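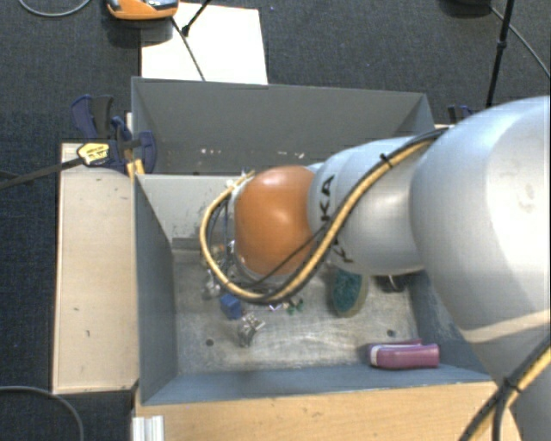
4. Brewing Tea by the Pot

This section covers loose-leaf brewing with the Torkberg two-vessel brewer. Complete Section 3 (First Rinse and Descale) before brewing tea for drinking.

4.1 Before You Start

Check the following:

The water tank is filled to between the MIN and MAX lines.
The infuser basket is seated in the upper vessel with its notch facing the handle.
The drain valve is closed (lever horizontal).
The serving pot is in place under the valve.

Use filtered or soft water. Hard water leaves a film on the surface of black tea and shortens the time between descaling cycles. If the hardness setting has not been entered, see Section 3.4.

CAUTION: Do not fill the tank with milk, juice, or brewed tea. The heater is designed for water only.

4.2 Measuring the Leaf

The upper vessel holds 846 ml when filled to the top line and 283 ml when filled to the lower line. Do not brew with less water than the lower line. The temperature probe must be covered.

1. Place the leaf tray on a scale and set the scale to zero.
2. Add leaf. For a lower-line brew, use 5 g of rolled oolong, 4 g of black tea, or 4 g of green tea. For a top-line brew, multiply by three.
3. Tip the leaf into the infuser basket and level it with the back of a spoon. Do not press it down.
4. Close the basket lid until it clicks.

Note: Measure by weight where possible. A spoonful of tightly rolled oolong can weigh more than twice as much as a spoonful of open white tea.

4.3 Selecting a Program

Turn the dial to the tea type. The display shows the water temperature first and the steep time second.

Program 1, Green: 75 °C, 2 min
Program 2, White: 80 °C, 4 min
Program 3, Light oolong: 90 °C, 3 min
Program 4, Dark oolong: 95 °C, 3 min
Program 5, Black: 96 °C, 4 min
Program 6, Herbal: 98 °C, 6 min

To change the steep time, hold the dial in for three seconds and turn it. Each click adds or removes 10 seconds. The new time is kept until the power cord is unplugged. To store it permanently, follow Section 6.2.

Units shipped with the Bekar dial insert show Programs 3 and 4 in reverse order. The temperatures on the display are correct in both versions.

4.4 Brewing

1. Press START. The heater runs until the tank reaches the set temperature.
2. Wait for a single tone. Water then moves to the upper vessel and the timer begins.
3. Leave the lid closed during the steep.
4. When two tones sound, turn the drain lever down. The tea runs into the serving pot in around 39 seconds at the top line.
5. Turn the lever back to horizontal.
6. Lift out the basket by its handle.

WARNING: The basket and upper vessel stay hot after draining. Keep hands clear of the lid vent while steam is present.

If the tea stops draining partway, close the lever, wait five seconds, and open it again. Fine leaf may be blocking the screen. Fit the Clusance fine screen (sold separately) for broken-leaf black tea and rooibos.

4.5 Second and Later Steeps

Oolong and most dark teas can be steeped more than once. Leave the leaf in the basket and close the lid.

1. Empty the serving pot and put it back under the valve.
2. Press REPEAT within 20 minutes of the last drain.
3. The brewer uses the same temperature and adds 30 seconds to the steep. The display shows the steep number in the lower corner.

After 20 minutes, REPEAT is disabled and the display reads END. Press START to run the program again at its original time.

Do not leave wet leaf in the basket overnight.

4.6 Cold Steep

The cold steep program does not use the heater.

1. Fill the tank with cold water.
2. Load twice the leaf weight given in 4.2.
3. Turn the dial to COLD and press START. Water moves to the upper vessel at once.
4. Remove the upper vessel, fit the travel cap, and refrigerate for eight hours.
5. Return the vessel to the base and drain as in 4.4, steps 4 to 6.

CAUTION: Do not place the base unit in a refrigerator.

4.7 Display Messages

E1: Tank below MIN. Add water and press START.
E2: Upper vessel not seated. Lift it and set it down again.
E4: Probe not covered. Check the water level in the upper vessel.
E7: Heater fault. Unplug the unit and contact the Escobedo service desk.
CAL: Descale due. The unit will complete 53 more brews before it locks.

Message E3 is not used on this model.

Revised October 18, 2023. Replaces the February edition.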